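A Day at the Robot Lab

Every August, the robot lab at Furkcombe opens its doors to families. Visitors can walk in, look at the robots, and ask the people who work there what they are doing. You do not need to know anything about robots before you go.

What happens at an open day?

The day starts at 10 in the morning with a short talk. This year the talk was given by Mahnaz Rashti, an engineer. She told the visitors that most of the robots in the lab cannot do very much yet. They are still learning, and people have to teach them.

After the talk, everyone went into the big room where the work is done. The lab had 435 visitors, so they went in small groups. Each group had 22 minutes.

How do you teach a robot?

If you want to teach a friend to stack blocks, you can say, "Put the red one on top." A robot needs more help than that. It has to know where the block is, how far to open its gripper, how hard to squeeze, and when to let go.

One way to teach it is to show it. A person does the job, and a computer keeps a record of every movement. Then the person does the job again, and again after that. One job may need 600 tries before the robot has enough to learn from. The block might be in a new spot each time, so that the robot learns to look for it and does not just repeat one movement.

What is a gripper?

A gripper is the part of a robot that holds things. Your hand has four fingers and a thumb. Many grippers have only two jaws, which open and close like a clothespin. Soft or bumpy pads on the jaws help keep things from slipping.

Some grippers are not on a robot at all. A person holds the gripper and uses it to pick things up. When the robot gets the same kind of gripper later, what the person did is easier to copy.

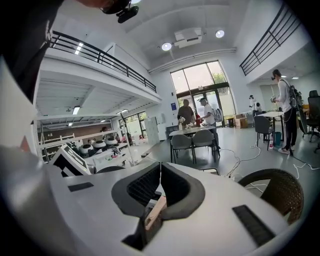

A small wooden block between the jaws of a gripper. On the right, a person in a VR headset stands near a small white robot.

What is the headset for?

VR stands for virtual reality. A VR headset covers your eyes and has small screens inside it. It also keeps track of where your head is and which way it is turned. If you look left, the headset knows.

That is useful for teaching robots. In some labs, a person wearing a headset can see what a robot sees and move its arms from across the room. This is called teleoperation. "Tele" means far away, as in telephone and television.

What is a humanoid robot?

A humanoid robot is shaped something like a person. It has a head, a body, and usually two arms and two legs. The lab calls one of its humanoids Feng. Feng can wave, turn its head, and take short steps. Walking is hard for a robot. It has to keep its balance every time it lifts a foot, and so do you, but you learned how when you were very small.

Questions from visitors

Karthik Seneviratne, who looks after the robots, answered questions from children at Bastgate School.

Do robots get tired?
No, but their batteries run down. Feng can work for almost 3 hours before it needs to be charged.

Do they ever drop things?
Yes, often. A dropped block is recorded too, and the engineers look at it to find out what went wrong.

Can a robot feel?
It can have sensors that measure how hard it is pressing. It does not feel pain.

Try it at home

Take a pair of kitchen tongs and a few small things, such as a block, an eraser, and a grape. Pick up each one and put it in a cup. Notice which is the hardest to hold. Now close one eye and try again. Your two eyes help you judge how far away things are, so it may be harder to get the tongs in the right place.

The number 3 bus from Rotside stops outside the lab. Children under 12 must come with an adult.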